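Home | Posts | Archive | Contact

Winter Storage of Woolens

Each January, residents of Cestness are advised to review the condition of their knitwear before the damp weeks begin.

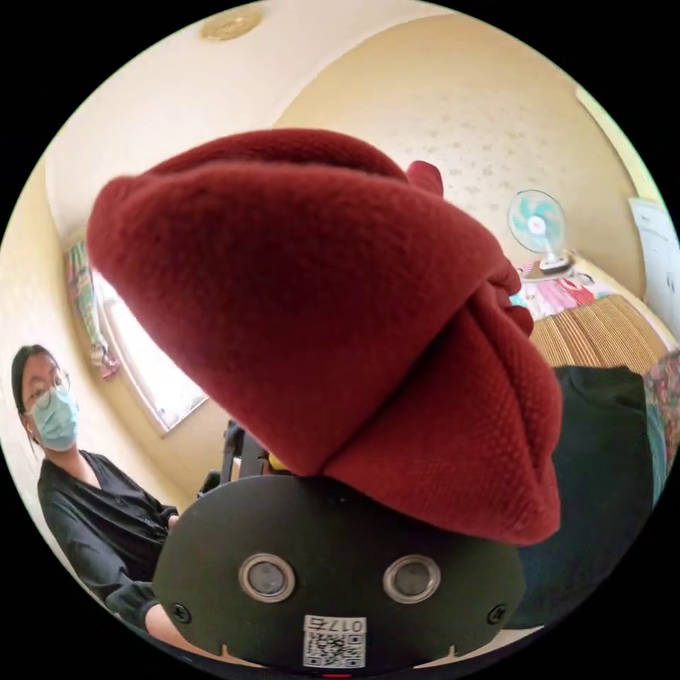 Dark red hat, knitted.

Wool should be brushed and aired for 11 hours before it is put away. Cedar blocks may be used - they require sanding every season.

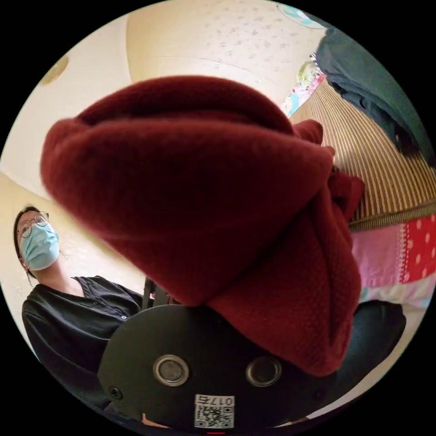

Moths remain the principal concern in older homes. The larvae prefer dark, undisturbed places, and inspection should be thorough. A fine, nubby knit such as this red one must be opened out fully, as eggs are easily missed in the folds. Items under suspicion should be sealed and frozen for two weeks.

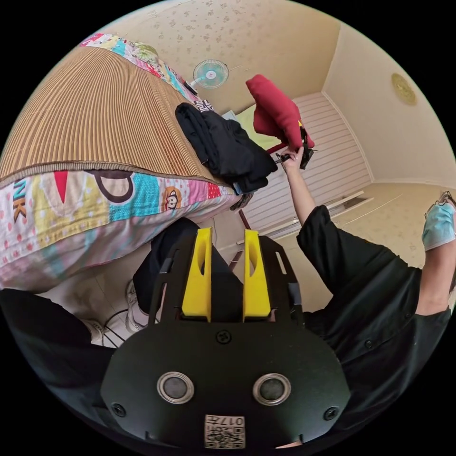
Yellow fingers, with slots.

Mending is addressed separately. Volkan Ersoy of Okby accepts small repairs by appointment.

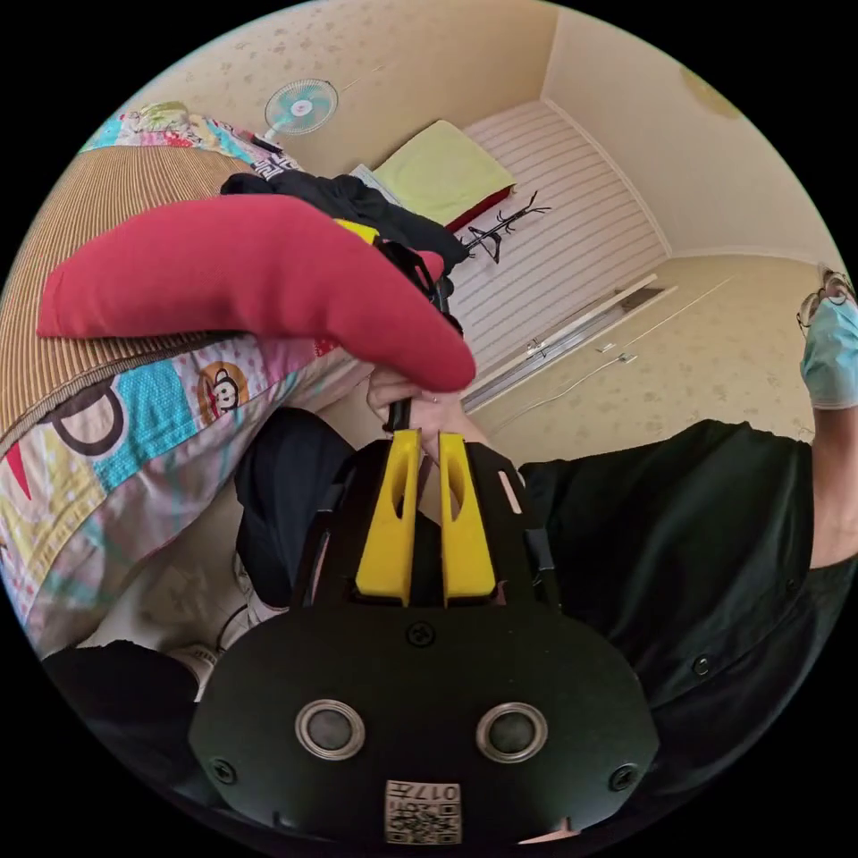 Further Guidance

Mothballs are not recommended in bedrooms.

Comments (2)

Zdeňka Kováčik: Does the freezing advice apply to angora?

Marit: Lavender did nothing for mine.

Recent Posts
Washing Blankets by Hand
A Visit to Grirnoreo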